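Skudby chopstick holder, dark gray metal
Three and a half stars

I have bought kettles with less deliberation. My old chopstick jar was a jam jar, and it did the job until the day it met the floor tiles, so in March I spent 6 dollars and 70 cents on the Skudby, which is a metal cup with a rolled rim and a small cluster of holes near the base. The seller, Macaraeg, calls it a "utensil management solution." Fine.

It lives on the round table with the bowls and the kettle, and it suits them well enough, in the way a gray sock suits most trousers.

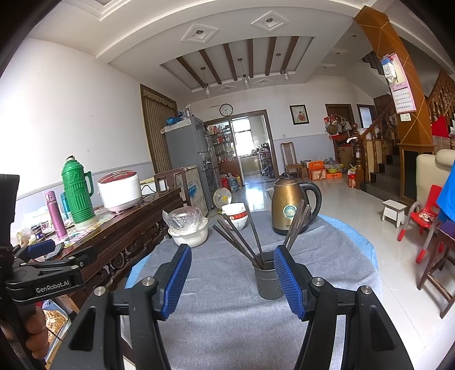 My one real complaint is the width. With a modest load the chopsticks don't stand, they lounge. Three of them lean left, one makes an effort near the middle, the rest flop right, and reaching for the kettle means negotiating with whichever faction is in the way. A narrower cup would fix it. So would owning more chopsticks, and I suspect Macaraeg has thought of that, as they sell those too.

The raised bands give you something to grip, which I appreciated more than I expected to. Cleaning is easy: tip everything out on the tablecloth, rinse the cup, swear mildly, put everything back.

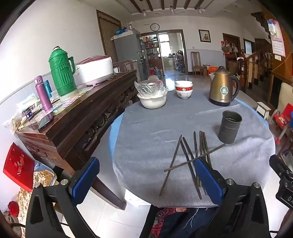 Efren Manalo
Home and Kitchen Reviewer

The Flondden version costs 2 dollars more and has a divider down the middle. My neighbor Rodel has one and says the divider rattles. I'd still consider it if you're the sort of person who is bothered by leaning. I am, a little, but I've already thrown out the receipt.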